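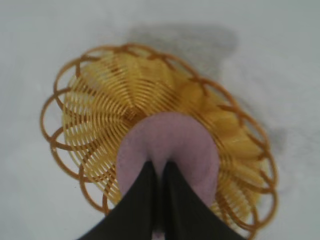
Gudomeo course, Unit 2: Collecting demonstrations
Handout, November version

In this unit each group records examples for the pick-and-place policy. The policy learns only from what we give to it, so please read these notes before you go to the arm.

One episode is one complete attempt, from the start pose to the return. A full session has 14 episodes. Change the position of the target a little before each one. If the target always stays in the same place, the model may learn the place and ignore the camera.

Move slowly near the target. Many students close the fingers too early, and the model copies this habit very well. When an attempt fails, do not delete it. Mark it as "failed" in Vovetard and continue with the next number.

The set from the Wemstead lab has 730 episodes, and 12 of them have no label. We do not use these 12 for training.

Approaches with open fingers are also useful data. Save them in a separate folder, with the same naming rule.
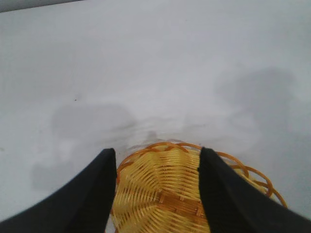
Văduva asked if a failed attempt should have the same weight as a good one during training. For the first model, no: we train on the good ones only and keep the failed ones for the evaluation in Unit 3.

Before you leave, write in the log:
group name
first and last episode number
any change in the lighting
who was operating the arm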